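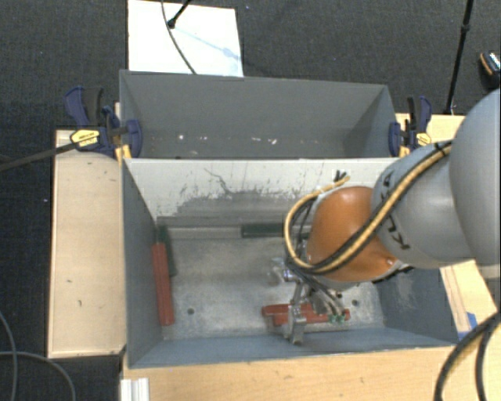 Photo: Hanna Moroz / Nokby

Sorting corner opens at Nokby

The new sorting corner at Nokby is up and running, and it's already a favorite spot in the building! Two gray bins stand one behind the other between light wooden surfaces, so everything is within easy reach.

The bins came over from the old Salian workshop, scuffs, scratches and all. "I love that they look used," says Magdalini Giannakopoulos, who planned the layout with Dionysis Economou. "You can drop a block in and not worry about it."

Plenty of blocks will be going in — 3000 of them are due by the end of July, in batches of 30. Red ones are first up.

Want to see it? Stop by any afternoon after 2 and ask for Dionysis.

We use cookies to improve your visit. Accept | Settings

© Nokby News | Contact | Back to top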